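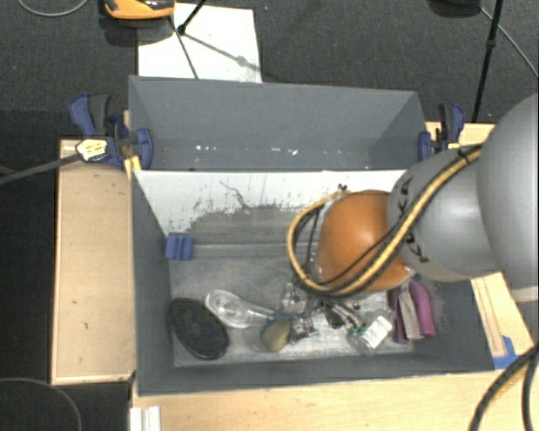 4.2 Selection of Lead Counsel in Consolidated Product Cases

Figure 2. Open-topped bin with two compartments and a slanted divider panel; a robot arm reaches over the front compartment.

The court's power to name lead counsel is older than the modern rules on consolidated cases. Judges sitting in equity had long managed suits with many claimants by allowing a few lawyers to speak for the rest, and the earliest order in our collection, from 1881, does so in a single paragraph. It names one attorney, gives no reason for the choice, and says nothing about pay. Later orders are longer, but many are no more open about how the choice was made.

We read the appointment papers in the Kenia and Ivari matters together. Both were product cases in which separate suits were brought before one judge, and both drew claimants from several states. In Kenia, the judge asked for written applications and held a hearing at which each applicant spoke for a few minutes. In Ivari, the lawyers agreed on a slate among themselves and presented it to the court, which approved it on a Thursday afternoon without a hearing. The Ivari order covered 600 claimants and the Kenia order 3000, so the more open process was used in the larger case.

The two methods place different burdens on the court. Open applications take time at the start, when claimants are often eager for the case to move. An agreed slate saves that time, but it tends to favor lawyers who have worked with one another before. Arain has argued that an agreed slate should be treated as a proposal only, and that the judge should ask what promises were made in forming it. We adopt that view in part. Where the slate includes every firm that sought a place, further inquiry adds little. Where a firm was left out and objects, as happened in Ivari, the court should hear the objection before it signs the order.

A related question is how long an appointment should last. The Endon order set a term of one year and required each member to apply again every May. Members filed short statements of the work they had done - depositions taken, motions written, meetings attended - and the judge removed one lawyer whose firm had left the case. The Sjögren order had no end date, and no review of the committee appears in the docket before settlement. Samina Arain treats the Endon model as suitable for most large cases. Our own reading is more limited, as the record in Endon does not show what the yearly filings cost the claimants. We return to the matter of fees in Section 5.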